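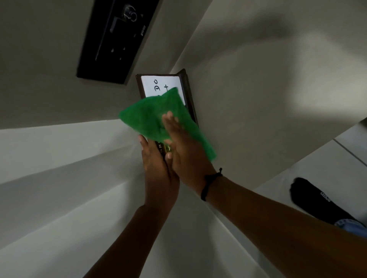 Kosmas Lambrakis wrote in to ask why his reaction videos and trailer write-ups always come out three days after everybody else's, and whether there's a quick way to break down a sci-fi trailer without it eating a whole evening. Yes, Kosmas, there is! I've been doing these for the blog for ages and I've got it down to something I can manage between tea and bedtime, so let me take you through it.

I'll use the second trailer for Lurthorpe as my guinea pig, because I've only just finished that one and it's fresh in my head (colony ship, bad weather, a family who don't talk to each other, you know the sort of thing).

1. Watch it once and keep your hands off the pause button

Sit down, full screen, proper headphones if you've got them, and just let it go by. Then write down the first thing you felt, even if it's only "ooh" or "why is it so dark". You'll never get that first go back, and by the tenth viewing you'll have talked yourself into liking shots that left you cold. My note for Lurthorpe was "looks dear, sounds cheap" and I ended up using it as my headline.

2. Get the running time and split it up

Lurthorpe runs 121 seconds. I chop any trailer into chunks wherever the music changes, as that's nearly always where the editor has moved on to a new idea. Opening mood, the problem, the cast, the big noisy bit, title card, and then the little joke or scare after the title. Put a heading for each one in your notes and leave plenty of space underneath.

3. Go through with the sound off

This is the bit people skip and I really wish they wouldn't. With the music gone you can see how often they've used the same corridor. In the Lurthorpe trailer I'd swear the ship has one corridor and they've lit it blue for the first half and orange for the second. It still looks lovely, mind you! But it tells you something about where the money went, and your readers like that sort of thing.

Use the full stop and comma keys to nudge along a frame at a time if you're watching in a browser on YouTube. Pause the video first or they won't do anything.

4. Now the sound on its own

Turn the screen away, or shut your eyes, and listen. Write out every line of dialogue. Trailers love to lay a line from one scene over pictures from another, so I put a little star next to any line where you never see the person's mouth moving. Those are the ones to be careful about. I once wrote a whole theory about the Grarkcombe finale based on a line that wasn't even in the episode I'd pinned it to. Eirini Karagiannis still brings it up in the comments, and fair enough.

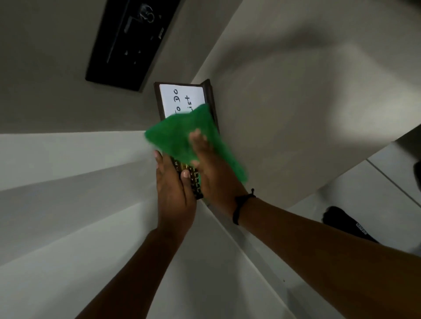

Once you've got your pictures and your lines side by side, you can start guessing which episode things come from. Costumes and haircuts are your best friends for this. If Captain Pappas has a beard in one shot and not in another, you've got a time jump or a flashback, and either one is worth a paragraph.

5. Write it up short

I aim for 292 words for the main post and I'm very strict about it (well, fairly strict). Start with your gut reaction from step 1, then your best spot from step 3, then one guess about the story. Stick to one! If you've got more, save them for a follow-up, as there'll be another trailer along in November if the show follows the usual pattern.

Put a spoiler warning above anything that comes from the books. Plenty of people are coming to it fresh and they get cross, quite rightly.

6. Check names before you post

Spellings of planets are a nightmare. I had Rasbridge down as Razbridge all the way through my last piece. Look for the press notes, and failing that go by the subtitles, though they do get things wrong too.

Kosmas, give it a go with the next one and send me the link when it's up.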